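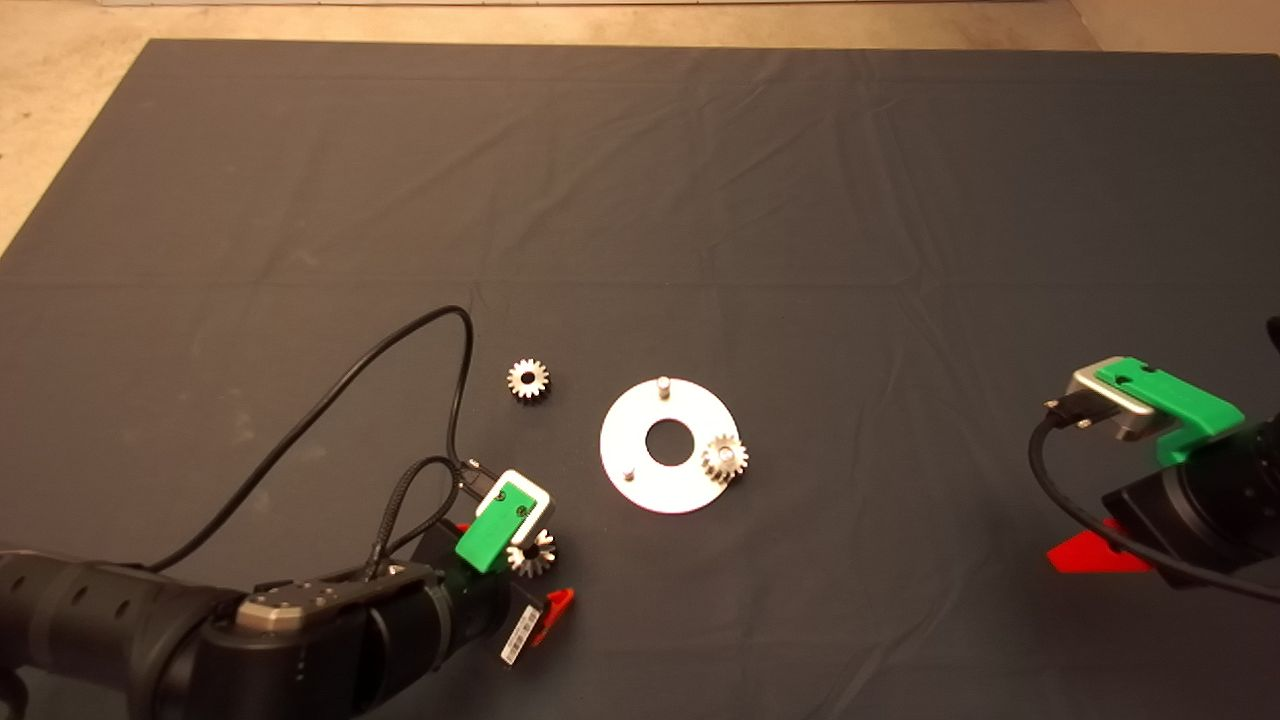 The gear job at Drotton: one on the disc, one in the left gripper, one still on the cloth.

Open afternoon at the Drotton workshop, June 29, 2021

I went to Drotton because Stelios Liapis had been on at me since October to see a robot "learn by being shown". I have fitted and mended gearboxes for most of my working life and I have been promised a good many machines that would do it for me. So I went with low hopes and a packed lunch.

The workshop is at the far end of the Holanda estate, past the tyre place, and badly signed. We were taken round in groups. Ours got Dalva Fontes, who runs the teaching sessions and was by some way the best thing about the day. She didn't oversell it. The leaflet did that: "Teach any task in an afternoon", it said, over the name Avitz, which is what they call the whole set-up of arms, controls and software.

The task on show was small gears onto upright pegs on a round disc. Two black arms work over a dark cloth and a person drives both of them by remote control, with a pair of handles that the arms copy. The idea is that you do the job well, many times over, and the system records what the arms did and what the cameras saw. Later it tries to do the same without you.

I asked how many times was many. Dalva said they had 200 good runs of this job so far and had thrown out 128 more, for dropped gears or for the driver dithering. I liked the straight answer. I also did the sum on the back of the leaflet, and an afternoon it was not.
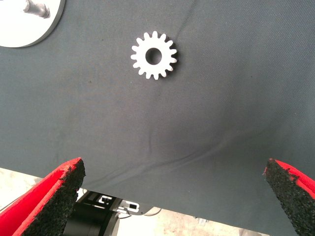

Picking a gear up from flat is harder than it sounds. With your own fingers you slide a nail under the edge and don't think about it. Through the handles you get no such feel, or very little, and you are judging height by eye. Dalva has the knack. She comes down slowly, closes, lifts a touch and waits before moving off. The rest of us were let loose on it in turn and I pushed my first gear across the cloth like a man chasing a pea. The lad after me got one up on his second go, and he told me he plays a lot of computer games, so there may be something in that.

My doubts are mostly about the fit. A gear that has to go over a peg wants a little turn and a little wobble, and when there is another gear beside it the teeth have to find each other. I do that by touch. The recording, as far as I could make out, is of positions and pictures. Stelios says the pictures carry more than I think. He may be right, but he also said that about the Brurkum press, and we all remember how long that stood under a sheet.

I asked what happens if you swap the cloth for a bare bench, or use a gear with a bigger bore. More runs, was the answer. How many more? They were going to find out.

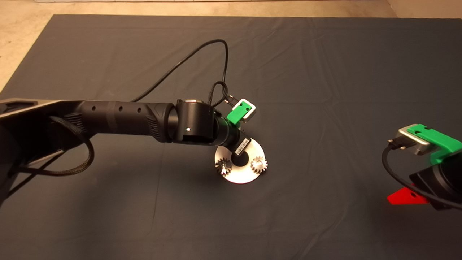 The other thing is cost, and here I got less sense out of anybody. There was talk of a monthly charge and a figure of 841 pounds was mentioned, then taken back when a man in a lanyard came over. Somebody still has to sit at the handles and be paid for it. If it takes a skilled hand to do the showing, and the skilled hand could have done the job, I want to see that on paper before I believe in the saving.

In fairness, watching it driven well is a pleasure. The two arms reach in from opposite sides and you soon forget the person behind them. I stood there for 15 minutes longer than I meant to and missed the talk in the front office. Those who went said it was slides.

We did not see it run by itself. That was down for the end of the day and was then put off, with no reason given to our group. I would go back for that, and I have told Dalva so. She has my number and says she will ring when there is a date.

Parking is free but tight. Tea was provided, biscuits had gone by three.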